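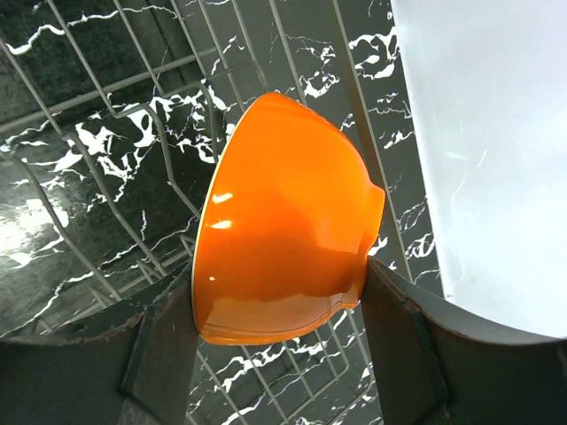 The Pluten Favow is a flood alarm kit for basements and crawl spaces, and the box promises "total peace of mind before the water rises." For $385 I wanted to know what was doing the rising in the meantime. You get a base station, four floor sensors and one outdoor sensor that goes wherever water tends to collect on your lot. The sensors are domes with a flat rim that sits on the floor. Turn a bowl upside down, like the glossy orange one in the photo, and you have the general shape, although the Favow's are gray and have a slot on each side to let water in. I would have taken the orange. Gray domes on a gray basement floor are easy to kick, and I've kicked all four.

Some background. We live on the low side of Prollamton, 1725 square feet plus a basement, and we've had water in that basement twice. The second time ruined the furnace, a chest freezer and most of my wife's tax records. The first we knew of it was the smell in the morning. So I'm the customer Pluten has in mind, and I went into this half wanting to be sold.

Setup

The printed guide says ten minutes. It took me an hour and a half, and most of that went to the app, which wanted my email, my phone number, my address and permission to send me "community weather stories." I said no to the stories and got one anyway. Pairing is one sensor at a time, in order. If you fail on number three you start over at number one, and the guide doesn't mention it.

The outdoor sensor goes on a stake. Mine is by the ditch at the back fence, well inside the 160 feet the box claims. It dropped off the network on the first night. I moved the base station from the basement stairs to the kitchen windowsill and it has mostly held since then. If your house has thick walls, I wouldn't count on the full distance.

Does it go off?

I poured water on the basement floor beside each sensor and waited. Three of them sounded within a few seconds. The fourth, in the corner by the sump, needed a good half inch before it did anything, and half an inch is already enough to get into cardboard boxes and the bottom of a carpet. I called support and got a polite man who told me the floor in that corner was probably uneven. It is uneven. It's a basement floor with a drain in it.

The alarm itself is loud, I'll give them that. It wakes me up two floors away with the door shut. What bothers me more is the phone alert. With the Wi-Fi on, it comes right away. With the Wi-Fi off, the base station is supposed to fall back to a cell signal, and when I tested that the message came 38 minutes later. When we flooded, the power was out before the water came in, so the slow way is the only one that would have mattered.

I asked my neighbor Erhan Uysal to try the kit at his place for a week. His house sits higher but he has a French drain that backs up. He had no trouble with pairing, he liked the app more than I did, and he had two false alarms, both on damp nights with no standing water anywhere. He took the batteries out after the second one. I can't blame him.

The subscription

The cell fallback is free for the first year. After that you pay, and the price is not on the box or on the product page. I found it four screens deep in the app. It isn't a fortune, but leaving it off the box makes me wonder what else they decided I could find out later.

Compared with the Imai

Dinesh Iyer, who did our electrical work after the second flood, put an Imai alarm in his own basement and let me look it over. It's a plain thing: a wired probe, a battery backup and a horn. No app, no account. It can't tell you anything if you're out of town, and there's no outdoor sensor. It costs a lot less, and when we put the probe in a saucer of water it went off before he'd let go of the wire.

If you're home most nights, that's the one I'd look at first. If you travel, or you're keeping an eye on a parent's house, the Favow does something the Imai can't, provided you test the cell fallback yourself and can live with the result.

Odds and ends

Batteries are the little flat kind, two per sensor, and the covers need a coin to open. The stake bent when I pushed it into dry clay. The return window started on the day I ordered and the kit took nine days to arrive, so check your dates.

None of this keeps water out, by the way. The ads show a smiling family in a dry living room, and the kit had nothing to do with that.

I'm keeping mine through May, when we usually get our heaviest rain, and the sensor by the sump is going back for a replacement. I bought the kit at full price.

Posted 15/04/2024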